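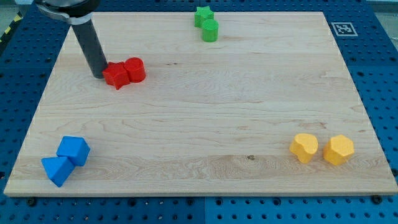

The Long Table

My aunt left me a table in her will, and nothing else, and I was thrilled for as long as it took me to remember where I live.

Where I live is a second-floor flat above the Pavside launderette, with a staircase that turns twice and a front door the width of a decent-sized dog. The table seats twelve. It had lived all its life in her back kitchen, the room having been more or less built round it, and when I rang the solicitor to ask how anyone had got it in there she said she'd been rather hoping I would know.

I could have said no. My brother said no to the piano, straight off, didn't even put down his sandwich. But I had done my homework at that table, and learned to gut a fish on it, and slept under it for one whole Christmas when there were too many cousins and not enough beds. If you lay on your back you could see where somebody had written on the underside in pencil, a sum, 297 take away something, with the answer rubbed out. I used to lie there trying to work out what the something was. I was that sort of child.

So I went up on the Saturday with a van from Bisht and Lomik, who do removals and also, according to the side of the van, pianos, safes and statuary. There were two of them, a big quiet one and a small one who talked. I never did find out which was Bisht. The small one walked round the table twice with his hands in his back pockets, then got down and looked at the legs, then stood in the doorway with his arms out like a man measuring a fish he hadn't caught.

"It doesn't come out," he said.

"It must have gone in," I said.

"That's a different thing, love."

The big one had meanwhile found my aunt's biscuit tin, and I hadn't the heart to say anything. We all had a cup of tea at the table and looked at it. It was raining in that sideways manner it has up there in March, and the kitchen smelled the way it always did, of coal and wet dog, though the last dog had been dead for years. I told them about the fish. I told them about the Christmas under the table, too, and the small one said he'd had an uncle with a snooker table in a loft, same situation, and they'd sold the house with it in.

"Did they mind? The people who bought it?"

"They were made up. They'd never have got one up there otherwise."

Well. I didn't want to hear that, particularly. The house was going to a couple from the city who'd been round once, and liked the light, and had asked whether the kitchen could be "opened out". I'd already had one of my middle-of-the-night conversations with them in which I was extremely cutting and they went away ashamed.

The small one said he could saw it. He said it kindly, like a vet. Straight across the middle, clean as you like, and a good joiner could peg it together again at the other end and you'd only know if you looked. He'd charge me 100 pounds on top and throw in the blankets.

I said I'd think about it, and went and stood in the pantry, which is where everyone in our family goes to think. There was a shelf of her pickled beetroot still, and the stepladder, and the calendar from Mulier's the butcher, turned to the wrong month. And I thought about it standing in my flat in two halves with a pegged seam, touching both walls, me edging round it sideways to get to the kettle. I thought about who on earth I'd be feeding at it. I know four people well enough to cook for, and one of them only eats soup.

Then I thought, oh, I'll just have a look underneath before I decide.

I can't recommend getting under a table at my age. Getting down is all right. I lay there on the flags with my feet sticking out by the range, and the two of them carried on with the biscuits as if customers did this every week, and perhaps they do. The pencil was still there. It was lower than I remembered, or I was bigger. And there was the sum, and beside it, which I swear I had never once noticed, a line of small writing going off towards the leg, where you'd need a torch. The big one passed me his phone without being asked. It was the only thing he did all day that wasn't lifting or eating.

It said: built in this room, will not go out, do not let them try.

It wasn't her handwriting. Older, with loops. I suppose it must have been whoever made the thing, doing his sums for the timber and then having a quiet word with the future while he was down there. I read it out loud. There was a bit of a silence up top.

"Told you," said the small one.

I laughed until I had a stitch, and then I wasn't quite laughing, and they let me get on with it. After a while a hand came down with a custard cream in it.

We took the chairs in the end. All twelve, since I'd paid for the van, and if you think a table for twelve is a daft thing to have in a second-floor flat you should try the chairs without it. They're in the hall, mostly. There's one in the bath that I have to lift out. I wrote to the couple from the city that night and said the table came with the house, and that they were on no account to open anything out until they'd had a lie down underneath it, and to take a torch.

I had a card back from her a fortnight later. She said they'd both been under. She said her husband had got the giggles, and then cramp, and they wondered if I'd like to come up for my dinner one weekend, only they'd nothing to sit on.

So I'm ringing Bisht and Lomik in the morning.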